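Nakurton Shared Workshop – Two-Arm Build, Set-up Guide
Section 4: Preparing the floor area and checking the grippers
Revision of December 12, 2020

4.1 Scope

This section applies to the two-arm machine once both wrists have been fitted as described in Section 3. It covers the floor area, the cabling and the first cloth-handling check. Members who are building the single-arm Leteo version should go directly to Section 5.

4.2 Before you begin

The machine must be switched off at the main switch and the stop button must be within reach of the person at the desk. Two members are required for the first check. One operates the desk controls; the other remains clear of the arms and observes.

CAUTION: Do not reach between the fingers of a gripper while its wrist is powered.

4.3 Floor area

1. Choose a level part of the floor. Keep 60 cm clear on each side of the machine, apart from the furniture used in the check.
2. Bring the basket to the front of the machine and place the garments on the sofa to the right.
3. Keep power strips and cables to the side of the working area. The arms must not pass over them.
4. If a wheeled whiteboard is used as a screen behind the working area, confirm that it cannot roll.
5. Switch on the machine and wait 30 seconds before sending any command.
6. Move the left gripper over the basket and open its fingers.
7. Move the right gripper to the edge of the sofa and close it on one garment.

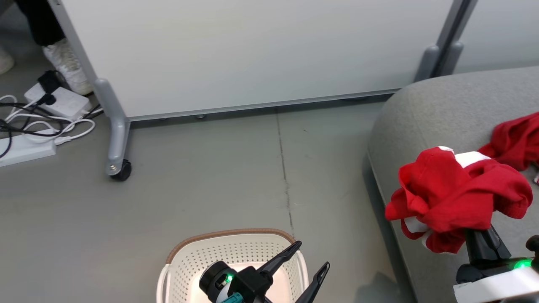 8. Hold this position for 11 seconds. The arms should not drift. If either arm sinks, switch off and return to the joint settings in Section 3.
9. Raise the right arm slowly, carry the garment over the basket and open the fingers.

NOTE: Use soft garments without zips or buckles for the first check. Heavy cloth may be tried once the Nastach grip setting has been adjusted – see Section 6.

4.4 Wrist camera

The wrist camera should be checked separately, with the gripper empty.

1. Turn the wrist until the fingers point towards a plain surface. A wall or blank panel is suitable.
2. Open the fingers to the middle setting.
3. Open the camera view at the desk. Both fingertips must be visible, with a clear gap between them.
4. Compare the height of the two tips. If one is clearly higher than the other, loosen the camera bracket, straighten it and tighten it again.
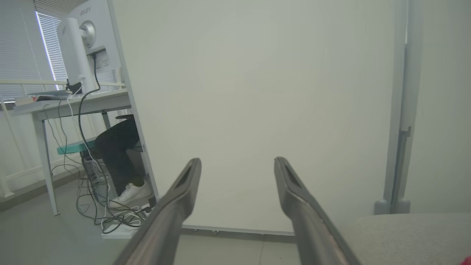

5. Save the setting under the number 1221, which the Beneš control program reads when it starts.
6. Close and open the fingers three times. The view should remain steady throughout.

NOTE: Strong daylight from a window can make the view too pale at one side. Adjust the blinds before altering the camera brightness.

CAUTION: The person at the desk must keep their feet clear of cables on the floor. Pulling a plug during a movement will stop the arms without warning, and a held garment may fall.

4.5 After the check

Return both arms to the rest position before switching off. Enter the grip setting and the camera number in the workshop log. If the machine will not be used again that day, disconnect it at the power strip and cover both wrists.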